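Sullar patch 3 changes ranked queue and match reconnection

Mirska, 28th June
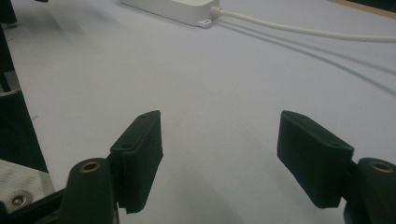 What changes for ranked players in the new patch?

Ranked matchmaking in Sullar now uses separate ratings for solo and group play, and the two no longer affect each other. Existing ratings are copied to both queues when the patch is installed.

Kukus, the studio behind the arena game Sullar, has released the patch on all supported platforms. The minimum rating for the top division moves from 600 to 1000. Players below the new threshold keep their season rewards but are placed one division lower.

The reconnection window has been extended to 90 seconds. A player who returns within that time keeps gold, items and cooldown state. Matches abandoned after the window closes are recorded as losses, and the remaining team members lose a reduced amount of rating.

"The single rating dated from the February season and gave unreliable results for anyone who played in both queues," said Villads Eskildsen, lead systems designer at Kukus. "Splitting it was the smallest change that fixed the problem."

The patch also corrects the colour of enemy health bars in high-contrast mode and a fault that cancelled jungle camp timers after a pause. Custom lobbies are unaffected.

Replays recorded on earlier versions will not open in the updated client. Full patch notes are available from the game launcher.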